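Chapter 4
Fabric Care and Dimensional Change

4.1 Introduction

A finished garment does not keep the exact size and shape it had when it left the cutting room. Fibers take up water and release it, yarns relax after the strain of knitting or weaving, and seams pull against the panels they join. The sum of these effects is called dimensional change. When the change is a loss of length or width it is called shrinkage; when it is a gain it is called growth. Both are stated as a percentage of the original measurement.

This chapter covers the causes of dimensional change in knit and woven goods, the methods used to measure it, and the care practices that limit it. Readers should already know the fiber classes from Chapter 2 and the basic knit structures from Chapter 3.

4.2 Relaxation Shrinkage

During knitting, yarn is held under tension. The loops formed in this state are longer than they would be at rest. Once the fabric is wetted and allowed to dry without load, the loops move toward a rounder shape, and the fabric becomes shorter and often slightly wider. Most of this movement takes place in the first few wash cycles. Plain jersey is more prone to it than rib or interlock.
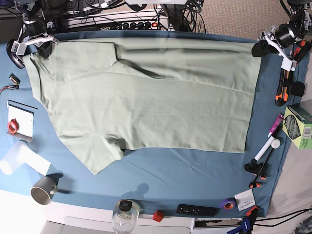 Measurement requires that the fabric be free of load and allowed to reach a steady moisture content before it is marked. Marks are placed in pairs along the length and the width, well away from seams and hems. The distance between the marks of each pair is recorded before and after laundering. If a pair set 300 mm apart measures 291 mm after washing, the shrinkage is 3 percent. Readings taken across a fold or a stretched area are discarded.

4.3 Progressive Shrinkage

Some fabrics continue to lose size with each wash. Wool is the best-known case. The scales on the fiber surface allow movement in one direction more easily than the other, so that agitation draws the fibers into an ever tighter mass. This process, called felting, cannot be fully reversed. Cotton does not felt, but repeated tumble drying can produce a further small loss after relaxation is complete.

The Kadstead mill study, used as a worked case in Section 4.7, followed 425 cotton jersey garments through 13 wash cycles. The garments were divided between line drying at the Clurnska site and tumble drying at Bindulbridge.

4.4 Folding and Storage

Handling after drying also affects shape. A knit garment hung from the shoulders carries its own weight and may grow in length. Folding spreads the load, but leaves creases where the fabric is bent and pressed. 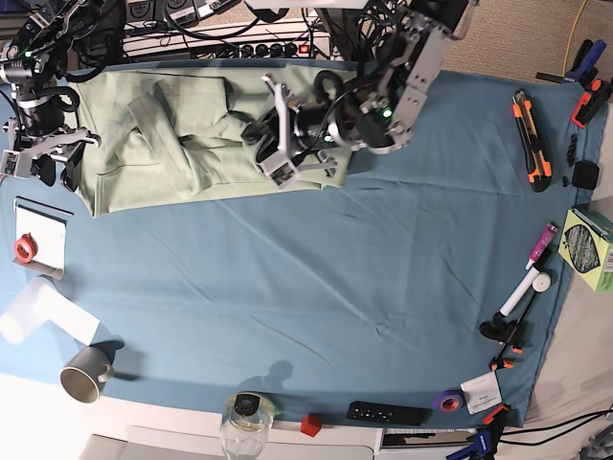 Crease recovery depends on fiber type, yarn twist, and the time spent under pressure. Cotton recovers poorly because the bonds between its chains reform in the bent position. Polyester recovers well at room temperature but may hold a crease set by heat. The Csonka scale, introduced in Section 4.8, grades recovery in five steps after a fixed rest period.

Key terms: dimensional change, shrinkage, growth, relaxation, felting, crease recovery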